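Skandside Artist Residency
Handbook for Visiting Filmmakers, Section 4: Setting Up a Public Screening
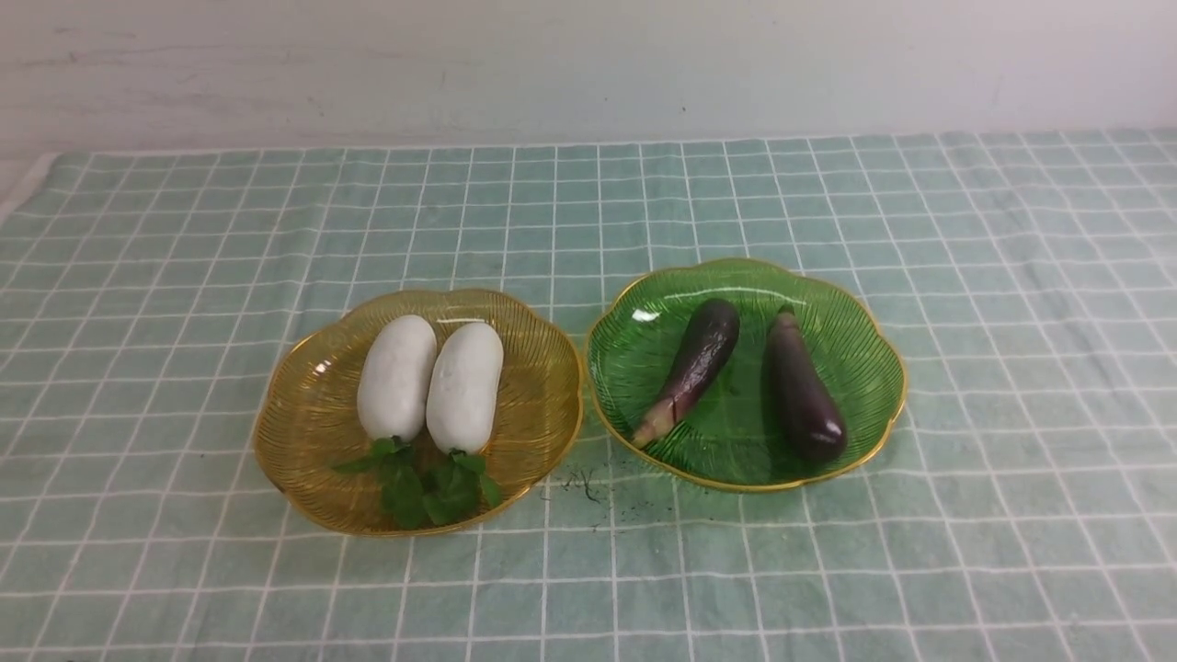
4.1 Before you start

Every visiting filmmaker gives one public screening during the residency. It is held in the Yupanqui room on the ground floor. The room seats 58 people with the side benches in place. Read this section through once before the day, then work from it in order. Setting up takes about 30 minutes if the files have already been tested.

You will need:

The projector key and remote, kept in the office
Your screening file on two separate drives
The Fillska player and its power supply
The long audio cable (yellow tag)
The running order, printed
A flashlight

Note: Screening files must reach Zorica Kelmendi in the program office at least two working days ahead. Files handed over on the evening can be shown, but we do not test them and the filmmaker takes the risk.

4.2 Preparing the file

1. Export a single file for each film. Do not join several films into one unless they are meant to play without a break.

2. Use H.264 in an MP4 container, 1920 x 1080, at the frame rate the film was finished in. The player will accept higher resolutions, but the projector will not show them.

3. Burn subtitles into the picture. The player reads separate subtitle files, but it places them low on the screen and the second row of seats will have trouble seeing them.

4. Mix to stereo. The room has no surround system, and the center channel of a 5.1 mix will be lost, usually taking the dialogue with it.

5. Add ten seconds of black at the head and 20 seconds at the tail.

6. Name each file with its place in the running order, your last name and the title, for example 02_Arboleda_Harbor.mp4. Leave out accents and spaces.

7. Copy everything to both drives. Play each copy from start to finish on a computer other than the one you exported from.

Caution: Drives formatted for Mac only will not mount on the player. Format them as exFAT before you copy anything.

4.3 Setting up the room

1. Collect the key from the office before 5 p.m. The office closes at that time even on screening nights.

2. Lower the screen with the wall switch to the left of the door. Hold the switch until the screen stops by itself.

3. Close the blackout curtains, starting with the window nearest the screen. The last window has two layers. Draw the inner one first.

4. Unlock the projector cabinet and press the power button once. The lamp needs three minutes to reach full brightness. Do not judge color before then.

5. Connect the player to the input marked HDMI 2. HDMI 1 is wired to the lectern and is used only for laptops.

6. Run the yellow-tagged cable from the player to channels 5 and 6 on the mixer. Tape it down where it crosses the aisle.

7. Set out the chairs. Keep the center aisle and the space in front of the rear door clear. Two wheelchair places are marked on the floor at the end of row C, and no chairs go there.

Caution: Do not move the projector or adjust its feet. If the image is crooked on the screen, call Jouko Saarinen on the technical extension, 200.

4.4 Picture and sound check

1. Play the test file stored on the Fillska player. The outer border should be visible on all four sides of the screen. If one side is missing, go to Picture on the remote, choose Aspect and select Native.

2. Play the first two minutes of your own film. Walk to the back row and check that the subtitles are sharp. Focus is adjusted with the ring on the lens, a very small turn at a time.

3. Set the master fader on the mixer to the white line. Bring up channels 5 and 6 until normal speech is comfortable in the middle of the room. A full room absorbs sound, so go slightly louder than seems right with empty seats.

4. Play the loudest passage in the program. If a red light shows on either channel, lower both together.

5. Write down the fader positions on the back of the running order.

6. Test both handheld microphones for the discussion. Fresh batteries are in the drawer under the mixer.

Note: If your program includes work by more than one artist, check the level of every film. Films from different sources rarely match, and someone will need to sit at the mixer during the screening.

4.5 Running the screening

1. Doors open at 6:30 p.m. Have the title slide on the screen by then.

2. Begin five minutes after the advertised time unless people are still at the entrance.

3. After the introduction, dim the lights in two stages. The first button lowers the front row of lamps. The second turns off the rest but leaves the exit signs on.

4. Start the film from the player's remote. Point it at the player and not at the projector.

5. At the end, let the tail run out before you raise the lights.

6. Keep the discussion to half an hour. The moderator, usually Marisol Alvarado, will signal when two questions are left.

If playback stops, press Stop, wait for the menu and select the file again. The player will offer to resume. If it fails twice, change to the second drive.

4.6 Closing down

1. Turn the projector off with the remote and wait for the fan to stop before locking the cabinet. Never cut the power at the wall while the fan is running.

2. Pull the master fader down before switching off the mixer.

3. Take your drives out. Files left on the player are erased at the end of each month.

4. Raise the screen, open the curtains and stack the chairs no more than eight high.

5. Put the key and remote through the office mail slot.

August screenings: The building is on summer hours and the front entrance locks at 9 p.m. Arrange a later closing with Apolinar Mendoza at the front desk when you book the room.

Section 5 covers installation work and looped video in the Bradix gallery.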